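Oiling the Table: speaker notes

Notes for the evening talk at the Manham community workshop. The slides are mostly photos and the words are below. Running time is around 45 minutes if I leave the sample boards on the front bench and don't hand them out one at a time.

Start with the reason people come to this talk. They own a wood table, it has gone dull or sticky or has a white ring on it, and they've been told six different things. Say that we'll cover finding out what finish is on it, cleaning, small repairs, and putting on new oil. No stripping tonight. Stripping is the October talk.
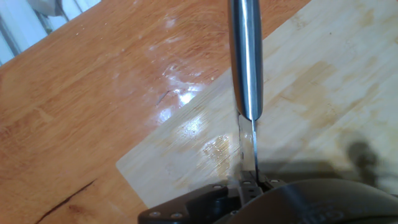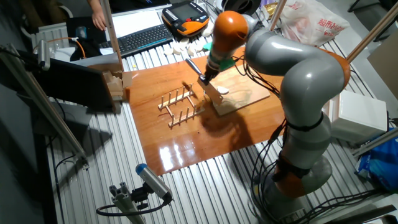
Slide 3. What finish do you have? Most people don't know, and the person who sold them the table may not have known either. Look at the surface from a low angle with a lamp on the far side. A film finish, such as varnish or lacquer, sits on top of the wood and throws the light back at you, the way the glossy reddish-orange board under the dish rack shows the lights above it. An oil finish has a softer look and you can usually feel the grain with a fingernail. If you still can't tell, put a drop of water somewhere hidden and leave it for ten minutes. On a sound film it stays as a bead. On tired oil the wood darkens under it.

Ask for a show of hands here: who has oil, who has varnish, who has no idea. Go faster through slide 5 if it's mostly oil.

Slide 4. Cleaning. Warm water, a few drops of dish soap, a cloth wrung out until it doesn't drip. Wipe with the grain, then wipe again with plain water, then dry it. For sticky spots use mineral spirits on a rag with the window open. Skip the spray polishes. Many of them have silicone in them, and silicone makes the next coat of anything pull back into little craters. We call them fish eyes. Pass around the sample with fish eyes.

Slide 5. Film finishes. If the film is whole, clean it and stop there. Oil does nothing for a table with good varnish on it - it can't get in, so it sits on top and collects dust. A white ring means moisture caught in the film. Try a warm iron over a dry cotton cloth, a few seconds at a time, and check after every pass. A black ring has gone into the wood and needs more than this talk.

Slide 6. Sanding before oil. Start at 180 grit, finish at 220. Going up to 400 makes the wood feel lovely but it takes up less oil, and on oak I've had patchy results. Always go with the grain. Use a block on the flat parts and your fingers on the edges. Vacuum, then wipe with a rag dampened with mineral spirits. That wipe also shows you any scratches you left, so do it under a good light.

Slide 7. Oiling. I use Hultar hard wax oil at home and Nirnada tung oil on the Coetzee bench in the workshop hall, which people can go and look at in the break. Both are fine. Thin coats, much thinner than you think. Wipe on, wait 15 minutes, wipe off everything that will come off. Leave it overnight. Two coats for a side table, three for one you eat at.

SAY THIS SLOWLY: oily rags can catch fire by themselves. Don't ball them up and don't put them in the trash. Lay them flat outside, one layer deep, until they are stiff, or put them in a metal can full of water with a lid on.

Slide 8. How long before you can use it? Light use after two days, no hot dishes or wet glasses for two weeks. Check the can as well, as times differ.

Questions that came up last time: olive oil (no, it goes rancid), whether to do the underside (one coat, yes), and whether a bamboo top can be oiled (yes, but test a corner first).

Leave 9 minutes for questions. The hall has to be locked by half past eight, and the sample boards go back in the gray cabinet.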